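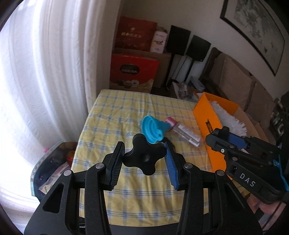
Use these steps if you want to complain about how a police officer treated you, or about something you saw an officer do to another person. They apply to the Zikstead force. Other forces work in much the same way, but check their own pages for time limits and addresses.

## Before you start

Write down what happened while you still remember it well. Include:

- the place and the time of day
- the officer's collar number, if you have it
- what was said, as near to word for word as you can manage
- the names of any witnesses who are willing to be contacted

If you don't have a collar number, a description and the vehicle's markings will do. The force can match these to its duty records.

Keep any video you took in its original form. Don't trim it, add captions or run it through an editing app. Save a second copy somewhere other than your phone. You can post a clip online if you wish, but think about who else appears in it, and take legal advice first if you have been charged with anything.

## 1. Decide who to send it to

Most complaints go to the force's standards department. You can also hand one in at the front counter at Zikstead station, where the desk officer must accept it and give you a receipt.

If your complaint is about an order or a policy and no particular officer is at fault, mark it "direction and control". It will be dealt with by a different team and you will get a written explanation at the end.

## 2. Fill in the form

The online form is on the Feltilo portal. It allows 2,000 characters for the main account, so draft yours elsewhere and paste it in. Longer statements can be attached as a separate file.

Stick to facts in the main box. There is a later box headed "What would you like to happen?" and that is the place to ask for an apology, a change in practice or disciplinary action.

Upload no more than 5 files. If you have more, say so in the last box and the department will send you a link.

## 3. Note your reference number

The number appears on screen after you press Submit. The confirmation email can take a day, so copy the number down before closing the page.

## 4. Wait for the first reply

You should hear within 3 weeks. The letter will say whether the complaint has been recorded and who is handling it. If nothing arrives, ring the department and quote your reference.

## If you disagree with the outcome

You have 4 weeks from the date on the decision letter to ask for a review. Say which part of the decision you think is wrong and point to the evidence. The Zakik advice centre can look over a review request free of charge, and its drop-in runs until 4 pm.

Officers who want to raise a concern about their own force should not use this form. They have a separate reporting line, listed on the staff page of the portal.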